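Trellico presenta su nueva guía de orden para mesas y escritorios pequeños

Viernes, 23 de octubre de 2026

Trellico, firma dedicada a los objetos de almacenaje para el hogar, publica hoy su guía de orden para superficies pequeñas, un cuaderno gratuito de 26 páginas pensado para quienes conviven a diario con una mesa llena de cosas diminutas: juguetes sueltos, figuritas, recuerdos de viaje, gomas, platitos, pelotas. ¡Todo eso que nunca encuentra sitio en un cajón grande!

La guía nace del taller de orden que la firma mantiene abierto en su local de Brarstead. Por allí han pasado ya casi 4.000 visitantes, y muchos pedían lo mismo al marcharse: algo por escrito para seguir en casa. El cuaderno recoge los ejercicios del taller tal como se hacen en la mesa, con sus tiempos y sus variantes para niños pequeños, para escritorios compartidos y para habitaciones sin estanterías.

El método parte de una idea sencilla. Antes de comprar una sola caja, se saca todo a la superficie y se deja a la vista, con espacio entre una cosa y otra. Después se elige un recipiente abierto para lo que se usa cada día y uno con tapa para lo más menudo. Los cajones quedan para lo que se busca de vez en cuando, y en la mesa se reserva siempre un hueco libre (la guía insiste mucho en este hueco, y con razón: es lo primero que se pierde). 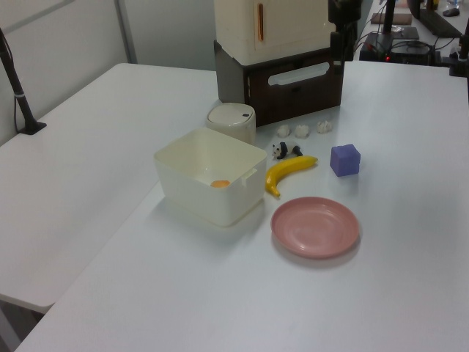
El recipiente abierto tiene un capítulo propio. Trellico recomienda que sea bajo, de un color claro y lo bastante amplio para ver el fondo de un vistazo, de manera que guardar un juguete sea tan fácil como dejarlo caer dentro. Los niños que participan en el taller se aficionan enseguida a este paso, y no es raro que terminen ordenando también la mesa de al lado.

Otro capítulo se ocupa de las colecciones. Las figuras pequeñas se pueden dejar fuera, en fila o agrupadas por tamaño, siempre que tengan un lugar fijo y no se mezclen con lo que está pendiente de guardar. La guía propone también utilizar un plato de plástico como parada intermedia: ahí se deja lo que aparece por la casa durante el día, y por la noche se vacía. Quien prefiera una bandeja puede usarla igual, aunque el borde redondo del plato ayuda a que no ruede nada.

El cuaderno se completa con 7 propuestas de distribución para mesas rectas y en forma de L, una sección sobre muebles apilados y un apartado muy práctico sobre alturas, con consejos para que los más pequeños lleguen a sus cosas sin subirse a una silla. Las láminas finales se pueden recortar y pegar en el interior de una puerta.

El diseño gráfico es obra del estudio Benkirane, que ha trabajado con tipografía grande y mucho blanco para que las páginas puedan leerse de pie, con las manos ocupadas. La impresión corre a cargo de Plullaveck, en papel sin satinar, apto para escribir a lápiz en los márgenes. ¡Y conviene escribir! Hay espacio en cada ejercicio para apuntar qué se ha movido, qué se ha regalado y qué ha vuelto a su sitio.

La guía puede recogerse desde hoy en el local de Brarstead, donde habrá un ejemplar de consulta en cada mesa del taller. Las sesiones se mantienen abiertas a familias, duran 2 horas y no requieren material: basta con traer una bolsa de objetos pequeños de casa, cuanto más variados mejor. En enero se sumará un turno nuevo dedicado a escritorios de estudio.

Los centros educativos y las bibliotecas que deseen recibir ejemplares pueden solicitarlos en el mismo local o por correo postal, indicando el número de mesas que quieren organizar y la edad de los participantes.

Contacto para medios: Departamento de Comunicación de Trellico, Brarstead.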